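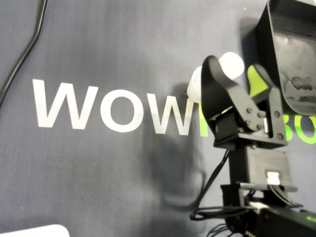

By Domingo Montecinos | August | 2 min read

I wrote my first author obituary at 72 words and it was awful. I'd put in every prize and left out the books! So now I do it the way my old editor at the Iltdale paper, Vilhjálmur Nørgaard, taught me.

Step 1: Confirm it
Call the publisher or the family. A post from a fan account doesn't count, even if it has been shared more than 64 times. Write down who told you and when (I put the time of day too).

Step 2: Pick two books
One that everybody knows and one that you'd hand to a friend. For the novelist Corkelari I went with Bickerstaff and then the odd little sea story – readers wrote in about the sea story.

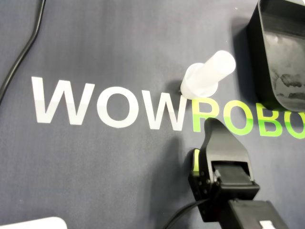

Step 3: Get one good quote
Ask for a memory. "What was lunch with her like?" gets you a lot further than "How will she be remembered?"

Step 4: Read it out loud
Check the age, the spelling of every name, and the survivors. Then file it.

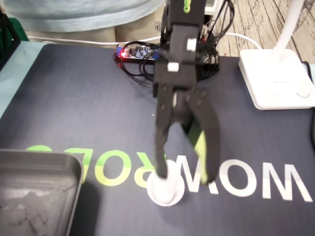
Filed under: Writing About Books

Next up I'm doing book festival reports, starting with my notes from Prirkitberg.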